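## Drop blurred wrist frames before planning

In Datach the planner takes the newest wrist frame, also when it is too blurred to be useful. In our setup this gave wrong grasp points near contact. You can add a small filter node in front of the planner.

1. Open `ellau.yaml` and add the node `sharpness_gate` after the camera driver.
2. Set `min_score: 71`. The score is the variance of the Laplacian on the gray image.
3. Set `max_skipped: 14`. After so many rejected frames, the node asks the arm to slow down. 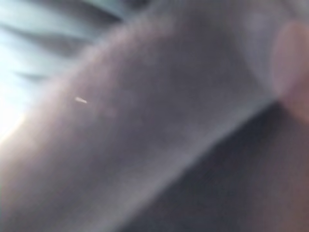
Please do not use one threshold for all tasks. A plain cloth has a low score even when the focus is good, so record a short run with your own objects first and look at the histogram. From our log of 1167 frames we chose the value by hand.

Then restart the planner and check the topic `gate/status`. If it stays on `hold` for more than 6 seconds, lower `min_score` in small steps.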